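May, gripper notes, cont. from the rigid objects page

Hand-held only today, arm stays parked. Comparing the two finger sets on cloth. Set A = the Brernon pads, the hard ones. Set B = the narrow blue pad between the black jaws. Same plates, same screws, same camera mount for both, so whatever changes should be the fingers. Should be.

9:40 start. Battery at full, green light ok. Clock on the logger was off again, fixed by hand before first take. Somebody please put this in the startup script.

Set A first. Thin cotton, flat on table. Picks up a corner fine if the corner is already lifted. Flat in the middle of the sheet, no. Jaws close, slide over the top, nothing between them when I lift. Pushing down harder gets a pinch maybe one time in three but the plates bow a bit and the trigger goes stiff. Don't like it. Stopped pushing after I heard the left arm click. Looked at it, no crack I can find, screw was a quarter turn loose. Tightened, went round the rest as well.

Grip force at the tip on set A, trigger all the way in, the little scale read 877 grams. Set B on the same scale, 353. Less than half and it still holds cloth better. Measured each one again after lunch, same story. So force is not what we're short of, it's the pad. Told you so in April (note to self).

Swapped to set B 11:15. Swap takes too long. The two upper screws are fine, the lower ones you can't get a straight driver on with the camera in place, so camera comes off, so camera has to be re-zeroed. Ask Preron if they can send the plates with a bigger cutout low down. Or just a shorter driver, cheaper.

Set B, thin cotton: picks from the middle of the sheet most tries. Needs to come in steep. If I lean it over past half way one jaw lands first and pushes the fabric away instead of folding it in.
Set B, towel: easy, anything works on a towel.
Set B, slick lining cloth: bad. Slides out slowly, you can watch it go. Set A bad too, just faster.
Set B, fleece: good but drags lint into the gap. Wipe pad between takes.

Camera. Tried the Ryu wide lens against the old one. Old one is sharper at the tips, which is where I want it, but you lose the cloth as soon as it comes up off the table and the tracking drifts. Wide lens sees the whole room, bends the lines near the edges a lot, tracking much happier. Ran the same lift path with both. Drift at the end of the path 281 mm with the old lens, 130 with the wide one. Both too much honestly but the wide one is at least going the right way. White table top is part of the problem, nothing on it to lock on to. Patterned background helps the tracker and hurts the cloth segmentation. Can't win both. Going with patterned for now, since segmentation can be redone later and a lost track can't.

Keep the wide lens. Calibration file for it is in the Suvesov folder, NOT the shared one, the shared one is the old lens with the new name. Lost twenty min to that.

Trigger feel: return spring on the right is weaker than the left. Jaws close a hair off center with set B and you notice becuase the pad is so narrow. With set A you'd never see it. Try swapping springs side to side before ordering any.

Also the controller board. New firmware reports jaw width at a steadier rate but it drops the first reading after wake. Just close and open once before every take and it's fine. Old firmware did not do this. Not rolling back.

Printed cloth on a printed comforter went last, wide lens, set B. Wanted something ugly for the segmentation people and it's about as ugly as I could hope for. Pinch low on the cloth, not at a corner.

To do
- springs, swap left/right
- short driver
- rename the calibration file!!
- slick cloth again with a rougher pad, if there is any left in the drawer
- redo drift with the lights full on, was dim by the end
- write up force numbers propery with the scale zeroed each time
- log sheet needs a column for approach angle, I kept putting it in the comments
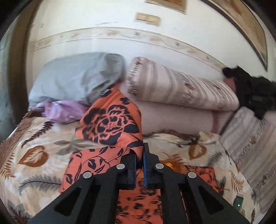 Set B, wide lens. Orange rose cloth pinched near the bottom, leafy comforter under it.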